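The Cube from Flastthorpe

Ketsara had wanted the cube since January, and now it had come, all the way from the little shop in Flastthorpe, and oh, the colors! Yellow, orange, red, blue, green, bright as hard candy, with no black lines anywhere between them.
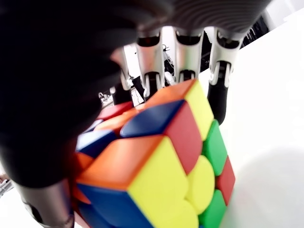 Scrambled, and one corner to the front.

She had promised her brother she wouldn't peek at the booklet. He said there were 30 ways to begin and that all of them were good, and she believed every one!
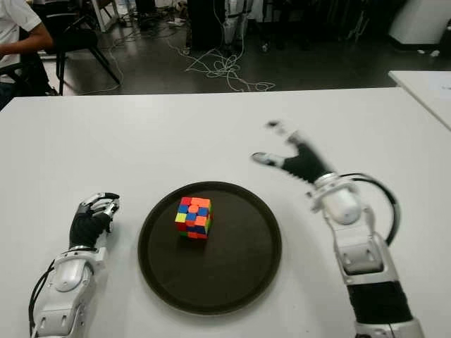
Ignacio Gaete
Fiction Writer

"Put it on the tray," Grandpa Cabral always told her, "a puzzle likes to have its own plate." So the round brown tray it was, in the middle of the big white table, and she walked all the way around it twice (once for luck, once because she loved the orange side so much).
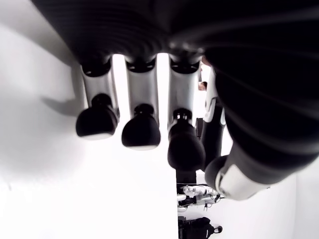 Then she began to hum. It was the Trindside ferry song, the one with too many verses, and by the fourth she had a plan for the red squares.
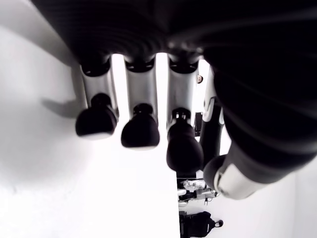 "Start with the corners!" Grandpa called from the hall.

"I was going to!" she called back, and reached for it.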